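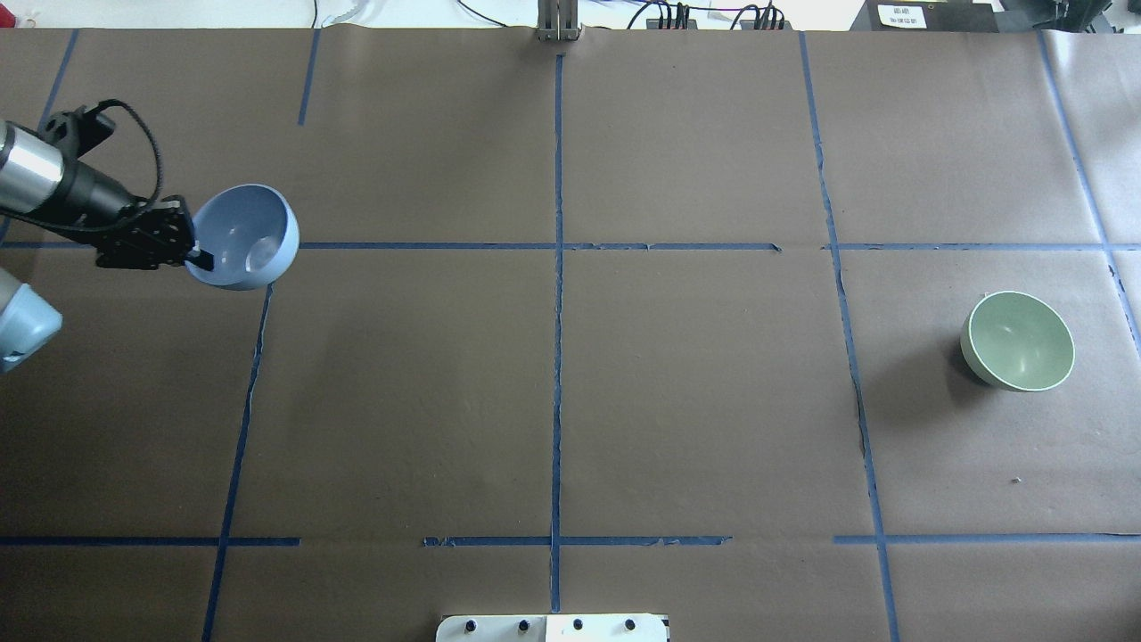 카이말 하숙관의 공용 식기 인계는 2023년 11월 3일 금요일 오전에 개시되었다. 관의 운영권이 파비에 재단에서 에미아 재단으로 이전됨에 따라, 주방에 보관된 모든 그릇은 새 대장에 등재되기 전에 큰 탁자 위의 구획에 한 번씩 놓여야 했다. 구획은 갈색 종이 위에 파란 테이프를 붙여 나눈 것으로, 인계 담당자 나라야난 바르마는 이를 '칸'이라 불렀고 문서에도 그렇게 적었다. 세이지색 그릇은 오른쪽 칸에 바로 놓였다. 겉면에 광택이 없고 테두리만 조금 밝은 그릇이었다. 바르마는 대장의 비고란에 '녹색, 사용 가능'이라고 기입한 뒤 펜을 잠시 들고 있다가, '사용 가능'을 두 줄로 긋고 '사용 중'이라고 고쳐 적었다.

규정에 따르면 비고란의 정정에는 사유가 필요하였다. 바르마는 사유를 적지 않았다. 그는 이 관에서 11년을 근무하였고, 그동안 그 녹색 그릇에 담긴 죽을 아침마다 들고 계단을 올라간 사람이 누구인지 알고 있었다. 3층 끝방의 거주자는 지난 8월에 퇴거하였다. 퇴거 서류에는 열쇠와 담요의 반납 사실이 기록되어 있었으며, 그릇에 관한 항목은 없었다.

새 대장의 양식은 종전보다 엄격하였다. 물품마다 번호, 색상, 상태, 용도를 기입하고, 용도가 불분명한 물품은 준다리 창고로 이송하도록 되어 있었다. 준다리 창고는 강 건너에 있었고, 그곳으로 보낸 물품이 반환된 사례는 대장에 한 건도 없었다. 바르마는 점심 전까지 51번 항목을 마쳤다. 남은 항목은 400에 가까웠다.

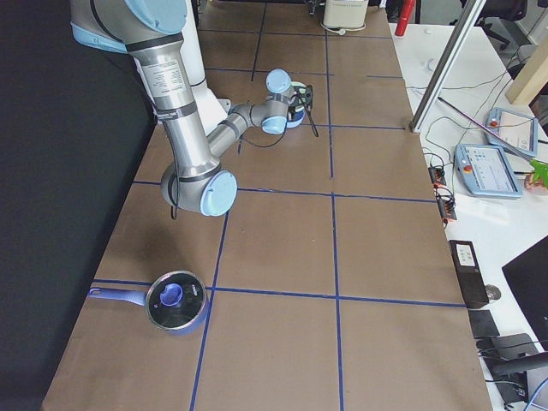 뚜껑이 있는 냄비는 뚜껑과 몸체를 따로 등재하는가?
하나의 번호로 등재한다. 뚜껑이 다른 냄비에서 온 것으로 확인된 경우에만 번호를 나눈다.

바르마는 양식 뒷면에 인쇄된 이 문답을 여러 차례 읽었다. 주방의 냄비 가운데 뚜껑이 처음부터 제 것이었던 냄비가 얼마나 되는지는 그로서도 답할 수 없었다. 어느 겨울에 유리 뚜껑 하나가 깨져 옆 건물에서 얻어 온 일이 있었고, 그 뚜껑이 지금 어디에 얹혀 있는지는 기억나지 않았다. 그는 모든 냄비를 하나의 번호로 등재하였다. 확인되지 않은 것은 확인되지 않은 대로 두는 것이 규정의 문언에 부합한다고 판단하였다.

오후에 에미아 재단의 검수 통지가 도착하였다. 통지에는 녹색 그릇의 비고란이 지적되어 있었다. 사용자가 특정되지 않은 물품은 '사용 중'으로 분류할 수 없으며, 당일 중으로 사용자의 성명을 기재하거나 물품을 이송 대상으로 전환하라는 내용이었다. 바르마는 통지를 접어 대장 사이에 끼우고 탁자로 돌아갔다. 테이프는 몇 군데가 찢기거나 들떠 있었다. 그는 들뜬 부분을 손가락으로 눌렀으나 다시 일어났다. 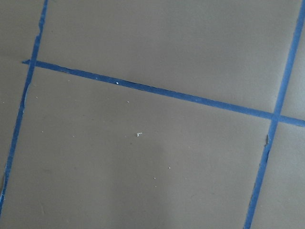 수다베 야즈다니는 칸을 굳이 다시 붙일 필요가 없다고 하였다. 내일이면 어차피 걷어 낼 것이고, 그릇은 칸이 없어도 그릇이라는 것이었다. 이어서 그 녹색 그릇을 아직 보내지 않았느냐고 물었다.

바르마는 아직이라고 답하였다.

"성명을 적으라 하였습니까?"

"그렇게 통지되었습니다."

"그러면 제 이름을 적으십시오. 저도 아침에 죽을 먹습니다."

바르마는 그 진술의 사실 여부를 확인할 권한이 자신에게 있는지 잠시 검토하였다. 인계 규정에는 거주자의 아침 식사에 관한 조항이 없었다. 그는 대장을 펴고 해당 항목을 찾아 사용자란에 성명을 기재한 다음, 정정 사유란에 '본인 진술에 의함'이라고 적고 도장을 찍었다.

검수는 저녁 무렵 종료되었다. 이송 목록에는 국자 두 개와 용도 불명의 쇠고리 한 개가 올랐다. 바르마는 주방의 불을 끄기 전에 녹색 그릇을 찬장 맨 아래 선반, 손이 쉽게 닿는 자리에 넣어 두었다.

이튿날 아침 야즈다니는 찬장을 열고 그 그릇을 꺼냈다. 죽은 조금 싱거웠다.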